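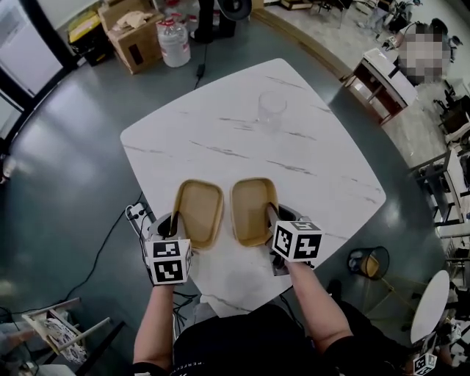
Démonstration à deux mains avec les pinces portatives Lema, cubes de repérage en place.

Lema Duo - pinces portatives pour l'enregistrement de démonstrations

Réf. LD-44
Fabricant : Werkgate
Disponibilité : sur commande, livraison à partir d'avril

Le Lema Duo sert à montrer une tâche à un robot sans passer par le robot. L'opérateur tient une pince dans chaque main et exécute le geste sur la table, à son rythme. Les trajectoires et l'ouverture des doigts sont enregistrées, puis transférées vers la cellule.

Chaque pince porte un cube blanc à motifs noirs, suivi par la caméra de tête. Les cubes doivent rester visibles pendant toute la démonstration - en cas de masquage prolongé, le logiciel marque le passage et propose de le reprendre.

Contenu du coffret
2 pinces portatives avec cubes de repérage
Jeu de patins de rechange
Licence du logiciel Hegazy Studio, 12 mois
Guide de prise en main en français

Utilisation
Les patins conviennent aux objets courants : verres, flacons, petites boîtes. Prévoir un plan de travail dégagé et un éclairage stable. Une série de 44 démonstrations demande quelque 7 heures, pauses comprises, pour une tâche de rangement simple.

Compatibilité
Bras Feletti à deux doigts parallèles. Pour les autres modèles, nous consulter avant commande. Le pilotage à distance nécessite le module Hegazy Link, vendu séparément.

Entretien
Nettoyer les patins au chiffon doux, sans solvant. Ne pas coller d'étiquette sur les cubes. Refaire l'étalonnage après chaque changement de patins.

Contact
Devis et délais : Naima Belhaj
Assistance technique : Karim Cherkaoui, permanence le mardi de 14 h à 17 h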